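Search this site... Go

Bins and worktops — walkround checklist with comments
Packing room, Zurkard unit. November 2018. Filled in on the go, sorry for the handwriting that got typed up as is.

OK = fine. C = comment, see notes. A = action needed before next use.

1. FLOOR AND ACCESS
Walkways clear — OK
Floor dry by the sink — OK at time of check
Pallets stacked square, not leaning — C. One stack by the roller door a bit high, taken down to waist height.
Fire exit clear both sides — OK
Mats flat, no curled corners — A. Mat by the scales has curled again. Tape isnt holding. Replace it.

2. WORKTOPS
Edges smooth, no splinters — OK, run a gloved hand along, nothing snagged
Tops wiped down — C. Fine mostly, sticky patch near the label printer
Nothing stored underneath that can be kicked — A. Two boxes of Jona liners under the end bench. Move to racking.
Legs tight, no rocking — OK

3. SMALL TUBS AND LIDS
Lids match tubs — C. Half the lids are from the old Nyitrai set and only sort of fit. Use up or chuck, dont mix.
Cracks — two tubs pulled out, in the scrap cage
Labels readable — OK
Stacked upside down when clean — OK

4. LARGE OPEN BINS
Look at the inside of all four walls, the floor, the seams and the top edges. Torch if the light is poor. Empty first.

Grey bin, centre of bench. Straight edges OK, no bends I could see. Surface wear inside is the main thing. Far wall has a bright patch higher up with a ragged lower border, looks like worn or peeling paint, and dark specks in it. Needs a proper look close up with a fingernail or plastic scraper. If it lifts, bin is out of use for anything unwrapped.

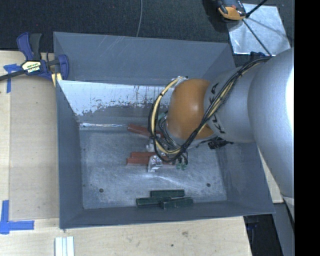
Grey bin, inside. Far wall patch and scratched floor, comments 4a to 4e.

4a. Far wall, patchy finish — A. Scrape test. Write result on the card.
4b. Floor scratches and cloudy smudges — C. Scratches are fine ones, all over. Wash and look again, smudges may or may not come off.
4c. Holes in floor — C. Small round ones, one towards the lower left, one lower right. Check against the bin sheet whether they should be there. If they are meant to be there keep them clear. If not, no loose small parts in this bin, they will go straight through or get stuck.
4d. Seam between far wall and floor — C. Shiny strip along it. Brush it out, dirt sits in there.
4e. Far panel, pale scratches near top edge — OK, cosmetic. Leave.

Other walls: left one smooth. Right one has faint scuffs, OK.

Other large bins not on the bench: seen 80 on the card index, I only did the ones at this end. Rest carry over to next walkround. Bin 559 still missing its card, A, somebody please write a new one before it goes back out.

5. LIFTING AND LOADING
Bins not filled past the top edge — OK
Heavy stuff goes in first, spread out — C. Seen one with all the weight at one end, tipped when lifted. Reminder given.
Two people for full large bins — OK
Gloves available at bench — C. Only large size left. Order small and medium from Sutach.

6. CLEANING
Cleaner bottles labelled — OK
Right brushes — A. Wire brush found in the bin wash area. NO wire brushes on painted or coated surfaces, nylon only. Took it away.
Rinse after washing — OK by the sheet, didnt see it done
Dry before stacking — C. Drying rack too full, bins touching. Leave a gap.
Wash log — filled in up to yesterday, fine

7. SHARPS
Knives in holder — OK, all slots full
Used blades in blade tin — C. Tin three quarters full, swap soon
Strapping offcuts — A. Loose ends on floor behind bench. Swept up during check but needs a bin of its own.

8. LIGHTING
Bench lights working — OK
Glare — C. Shiny bin floors throw the light back at you, easy to miss a mark. Tilt the bin or move your head, check twice.

ACTIONS LIST
Mat by scales — replace
Jona liners — to racking
Grey bin — scrape test on far wall, then wash, then check holes against sheet. Hold it till done.
559 — new card
Gloves — order
Wire brush — gone, tell the late shift why
Strapping offcuts — seperate bin

Carry over: remaining large bins, drying rack spacing, blade tin.

Next check same route, start from section 4 so the bins dont get rushed at the end again.

Contact the Zurkard site office | © Zurkard 2018 | Back to top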